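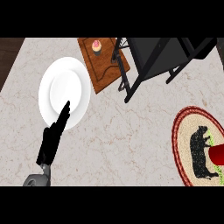 For our project we got to review the Tistholm kitchen pack, the simulation add-on that Drokex sells for people who want to practice robot arm tasks before they touch a real arm. My partner Brynhildur Stougaard did most of the setup in February and I did the testing, so if the install section sounds grumpy that's her part! The task I picked was moving the cupcake from the cutting board onto the plate, and I spent way too long just learning where the gripper should go. With the black fingertips down in the middle of the white plate you have a pretty good reference point, and I started using that as my check position before every batch.

The pack has a free student license for 60 days, which was enough for us. I ran 198 tries with the default settings and wrote down every drop. Most of my drops came from closing the fingers too fast (the frosting is apparently slippery in there, who knew). Slowing the close speed helped a lot, but the manual never mentions that setting and I only found it by poking through the menus.

Things I liked: the marble looks great, loading is quick, and you can save up to 2000 steps per run. Things I didn't: resetting the scene means going back to the main menu every single time, and the sound can't be turned off.

Our teacher, Ea Hviid, asked if I'd tell another class to get it. Yes, for a short project. For a whole semester I'd want to try the Bjarnason kit first, and that's what Brynhildur is testing next.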